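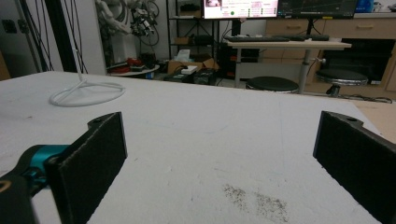
Attachment 1: white foam-covered table

Ticket: Weekly output report shows wrong totals for Parkgate
Opened by: Zoila Llanos
Product: Seladix reporting
Status: Solved

9:10 am
Hi team! First off, we love the new weekly view, and the managers at Parkgate check it every morning now. One snag: the output total for May reads 298 orders, and our own sheet says 1,000. The other site, Ospina, matches to the last order. I've refreshed, logged out and back in, and tried a second browser. Same number every time.

9:42 am, Support
Thanks Zoila, great detail! Could you open Settings, then Sources, and tell us which feeds are switched on for Parkgate?

10:05 am
Found the page! Two feeds listed, "Floor" and "Futeo import". Floor is on. Futeo import says "paused, 8 errors" — I had never looked in there before.

10:31 am, Support
Great find! Please click the error count and send us the first line.

10:38 am
"Row 59: date format not recognized." The other seven say the same thing with different row numbers.

11:15 am, Support
The import pauses itself when it hits a date it can't read, so everything after that was left out of the total. Set the date format to month/day/year, press Resume, then run Rebuild Totals for May only.

11:52 am
Done, and it worked!! Parkgate now shows 1,000 and the trend line finally looks like our real month (so much nicer to show people). Could the report page show a warning when a feed is paused? I'd use that every single week.

12:20 pm, Support
Love that idea, and it's logged as a feature request under your name. Closing this one — reply here to reopen it.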